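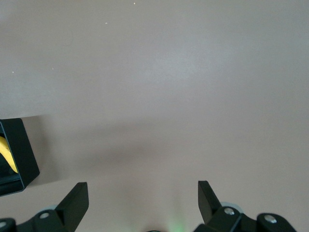

Runudell table cover in Mauve, with a black square-sided container

Runudell Smooth Matte Table Cover

If you have ever set a nice bowl of fruit on a shiny table and then spent the whole dinner looking at the ceiling light bouncing back at you, you will understand why we got so fond of matte. The Runudell cover is our everyday one, the one we use at home ourselves, and it comes in a soft grayish mauve that we went back and forth over for a good long while (it very nearly ended up a plain gray, and we're so glad it didn't!).

The color does change with the light. Where the light falls directly it goes paler and a little cooler, and in shadow it turns a deeper, browner gray, so please look at it in your own kitchen before you decide. We'll happily mail you a swatch. There is no pattern and no printed texture, which makes it an easy background for dark trays and boxes, and bright yellow looks wonderful near it.

A plain surface will show pale crumbs and specks of dust sooner than a busy print does, and we would sooner tell you now than have you write to us later. A soft damp cloth takes care of it. Skip the scouring pads and anything with bleach in it, and put a trivet under pans straight off the stove.

Sizes and details
Width: 60 inches
Length: cut to order, priced by the foot
Colors: Mauve, Morikawa Blue, Oat
Finish: smooth matte, one side
Corner clips: 4 included with every cover

Fitting it
Unroll the cover the evening before you need it and let it lie flat overnight, since it will have been on a roll for a while and likes to remember that. Smooth it from the middle out toward the edges with your hands, then put the clips on last. If your table has rounded corners, order the Clollum soft clips instead, as the standard ones don't grip a curve very well.

Orders and returns
Covers are cut at our Drasent workshop and ship rolled, never folded. Uncut swatches and unused clips can come back to us any time. Cut lengths can't be returned, so do measure twice! Oat is out of stock and will be back in August.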